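[textile-care] Re: Flannel shirts, folding before storage
Date: 2018-02-05
List: textile-care, hosted at Grunurgate

> We store the flannel shirts in the Grenholm bins, folded in thirds
> lengthwise and then in half. After one season the collars come out
> flattened on one side and the plackets have a wave in them that
> does not press out. Wash is 40 degrees C, low spin. Is this a
> folding problem or a washing problem? Also, does anyone fold
> check shirts differently from plain ones?

Folding, most likely, with some contribution from how the shirt is laid out beforehand. A 40 degree wash is within the normal range for cotton flannel and I would not change it. Check the care label first if there is any wool or viscose in the cloth.

A wave in the placket usually means the two front edges were at different tensions when the shirt was folded. Brushed flannel grips itself. If the body is twisted when you start, smoothing the top layer with the flat of the hand moves that layer only, and the one under it stays where it was. The twist is then pressed in for as long as the shirt is in the bin. 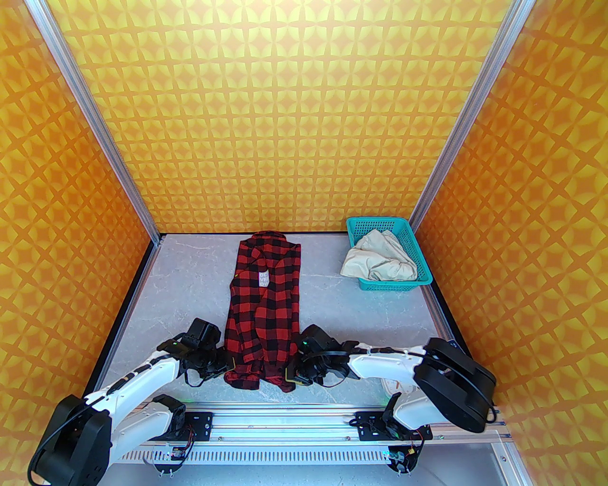

Take hold of the hem at both side seams, lift it clear of the surface and let the body hang from the hem for a moment before laying it down again. Then pull each sleeve out to the side by the cuff. Sleeves gathered under the hem are the usual cause of a lump at the lower front, and they are easy to miss on a dark check. Button the collar, the third button and the last one. Buttoning all of them gains nothing for storage.

On the question of checks: I fold them the same way, but the pattern is useful as a gauge. On a large check such as buffalo, pick one vertical line on each side of the placket and fold along it. If the horizontal lines on the folded part meet those underneath, the panel is square. If they drift by more than half a check toward the hem, open it and start over. With plain shirts I use a 30 cm board.

Collars: alternate them in the stack, one to the left, one to the right. I keep no more than 5 shirts to a stack. The Teltley baskets with open sides are fine for shirts waiting to be folded but I would not store in them — the grid leaves a mark on brushed cloth under load.

For the shirts that already have the wave, steam from the inside of the placket, pull lengthwise, and leave flat for 60 minutes before handling. The Pfeiffer press cloth works for this, as does any plain cotton one. Do not iron the face side, it flattens the nap.

I have no figures for storage beyond one season. Ours go in at the end of winter and come out again in August.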